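11/5/20
记录:Eleri Lougher

今天整天都在教机械臂碰机箱里的东西,手把手拖着教了一上午,下午换成遥操作。先说结论:遥操作比我想的顺手太多了!我之前一直是拖动示教那一派,觉得手放在臂上心里才踏实,现在有点动摇。

上午的设置照 Skovevau 上一轮的参数走,末端负载重新标过一遍(换了夹爪之后一直没标,难怪前阵子一松手臂就往下沉,还以为是关节摩擦的问题)。标完以后自由拖动轻得像推一扇好门,Adanech 过来试了两下,直接把我的椅子占了。

任务还是老一套:夹住蓝色塑料支架,移到机箱里面,对准,往下送,松开。难点全在对准那一步。人手拖着臂的时候,眼睛在侧面,夹爪和机箱上沿那根横梁的距离很难判断,总是要么太保守、绕一大圈,要么贴得太近。后来我干脆一边拖一边盯着腕部画面,只用余光看臂本身,轨迹一下子干净了很多。 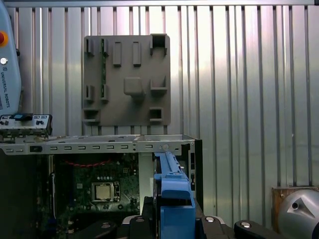 夹着蓝色支架,机箱敞开,后面是灰色固定板。

拖动示教录了19条,留下来能用的不多。废掉的大多是我自己的毛病:到了目标上方会犹豫,手停在那里抖,数据里就是一段又长又没有信息的原地晃动。Adanech 说这种段落策略学得最快,学会了以后也跟着你一起发呆。笑归笑,她说得对,晚上我把停顿超过阈值的段都剪了,阈值先设成6帧,明天看回放再调。

还有一个老问题:手握在腕部附近,力传感器读到的是我的力加上接触力,混在一起。想用这批数据训练带力反馈的版本基本没戏,只能当纯位置轨迹用。以后要录接触段,握把得装到传感器的另一侧去,图纸 Negussie 那个文件夹里有一版,我记得孔位对不上,要改。

下午换遥操作。手柄用的是 Andena 那套,映射比例一开始是一比一,做大范围移动很舒服,一进机箱就太敏感,手腕稍微一转,指尖就甩出去一截。改成两档:外面一比一,进机箱以后按住侧键切到细调。这个改动只花了喝一杯茶的时间,效果好得让我在屋里转了一圈!早该做的。

细调档的好处到了硬盘架这边特别明显。练的动作是让指尖靠近目标、停稳、再慢慢贴上去,先不求夹,只求每次停的位置一致。遥操作的人看不到手,只看得到画面,所以必须给自己找参照物。我用的是电源标签右下方那个小二维码,再配合硬盘前面的蓝色把手:先用二维码找方位,再把中间那组连杆的尖端往把手左边带,到了就停。有了这两个参照,重复性马上上来,Adanech 接手以后照我说的口诀做,第二次就停得很漂亮。

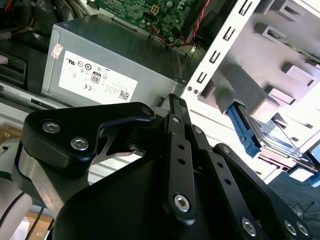 视角这件事我想多写几句,因为它决定了后面标注和坐标怎么处理。腕部相机跟着夹爪一起转,操作者推手柄的“前”和画面里的“上”经常不是一回事。像这种整个机箱在画面里斜着躺的姿态,电源在左上、白色硬盘架在右上,我第一反应是沿着画面的横竖方向推,结果轨迹走成锯齿。后来把手柄坐标系绑到夹爪坐标系上,画面往哪边看,手就往哪边推,脑子里不用再做旋转,累的感觉少了一大半。代价是切回外面大范围移动时要适应几秒,可以接受。

遥操作这边一共录了75条,比上午多得多,而且中间没怎么休息也不觉得手酸。延迟还是有,体感上比上个月小,没有认真测。动作偏慢,平均时长比拖动示教长一截,训练前要不要统一重采样,我倾向于要,Adanech 倾向于先原样喂进去看看。两种都跑,反正 Zellcombe 那台机器今晚空着。

几件小事:
夹爪开合指令和位姿的时间戳差了5毫秒,记在数据头里了,别再忘。
急停按过一次,是我把夹爪往横梁上推,自己先慌了。没有碰上。复位以后关节零位核对过,正常。
回放时把速度限到一半,第一条轨迹手一定要放在急停旁边。

明天想试混合的办法:大范围移动用拖动示教录一条干净的,到机箱口停下,再接遥操作录细的那一段,两段拼起来。接缝处的速度不连续是个麻烦,先让臂在接缝处完全停住再说。想到可以每段都用最合适的手来教,今晚有点睡不着。

评论

Adanech Zeleke:椅子我还会再占的。原样喂的那组已经挂上去了。细调档能不能再加一个更慢的?贴上去的最后一小段我还是手重。

Eleri Lougher:能加,不过侧键只有一个,要不双击切换?明早改好你来试。

Adanech Zeleke:双击我肯定会误触,改成脚踏吧,抽屉里有一个。

Eleri Lougher:脚踏好!明天先接上看看驱动认不认。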